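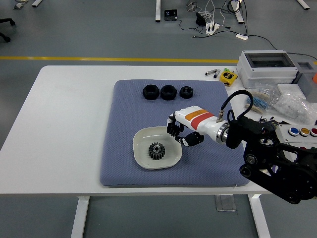 Fleserham Small Parts: README

Welcome, and thank you for downloading. Fleserham is a set of bench recordings put together to help answer a question we get from nearly every visitor, which is whether a machine with a hand on the end of its arm can do the small, fiddly chores of a shop floor yet. Our answer so far is "some of them, on a good morning," and we would love for you to look through the episodes and argue with us.

What is in the set

There are 200 episodes, 185 for training and 15 held out for testing. Every one is a sorting or tray job with hex nuts, spur gears and similar hardware on a padded mat. Please leave the held-out ones alone until you are ready to report a number (we know it is tempting!). Each episode has the head camera video, the joint positions of the arm and fingers, and a short written instruction such as "take the gear out of the tray."

Folders

clotska/ has the nut episodes
pulel/ has the gear and tray episodes
notes/ has the operator's comments, typed up as they were spoken, so expect some grumbling

How the chores went

Gears were kinder to us than we expected, as the teeth give the fingers something to hold. Nuts lying flat are another story. A person slides a nut to the edge of the mat and pinches it without thinking, while the hand tends to press down on it and come up with nothing. We kept those failures in, labeled "miss," and I hope you will find them as useful as I do.

Known problems

The side of the bench was never tidied between episodes, so please don't treat the background as constant. The Mwaipopo loader, version 2, reads everything here; the older one drops the finger data without a warning.

Questions and corrections go to Yayra Yakubu, who reads every message but is slow in April.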